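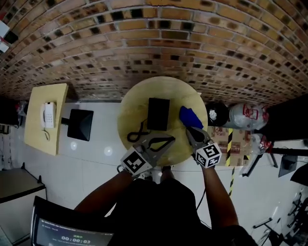 Home Explore Lists Log in

June 24, 2023

1/ Yesterday night I finished the second draft of my ghost story, the one set in Skadstead. It has 41 pages now. The first draft had more, but most of them were weather.
14 replies 9 shares

2/ For those who are new: Skadstead is a fishing town which I made up when I was still writing in my first language. A woman comes back there to sell the house of her aunt, and each morning one door in the house is in a different wall.

3/ In the first draft I explained the door. There was a letter from the aunt, four pages long, and it told everything. My reading group was polite about the letter. I have taken it out and I miss it a little, because it had my best sentence about herring.
6 replies 2 shares

4/ Now the woman never learns why. She only learns to check the walls before she puts her feet on the floor. I think this is more frightening, but I have read it so many times that I am not frightened of anything in it.

5/ A question about English. Is it "the door had moved" or "the door was moved"? The second sounds to me as if someone did it, and I want the reader to have this suspicion for one page only. At present I have used "had moved" everywhere except on page 12.
23 replies 4 shares

6/ Thank you for the answers. Most of you prefer "had been moved" for page 12. It is longer, but I see it. I have changed it.

7/ Another thing I am not certain of is the neighbour. He speaks in nine places and always about the price of the house. One reader wants to know if he is dead. I did not plan this, but when I read his lines again it was quite possible.

8/ I will not change the neighbour. I have only removed the moment where he eats a pear.
11 replies 1 share

9/ The magazine Zamani reads stories up to 2000 words, so it is no use for this one. I may send them the old opening, with the boat, as a separate piece. Hudwood takes longer stories in September and asks for a page about the author, which I find harder to write than the ghost.

10/ If someone here has sent work to Hudwood, please tell me if they want the title on each page. Their rules say "clearly marked" and I do not know what must be clear.
3 replies

11/ The title is still "The Aunt's House". I know it is dull. The other one was "North Wall", but the door is in the north wall only once, and a careful reader would write to me.
8 replies 2 shares

Contact | Copyright Prodeck | Back to top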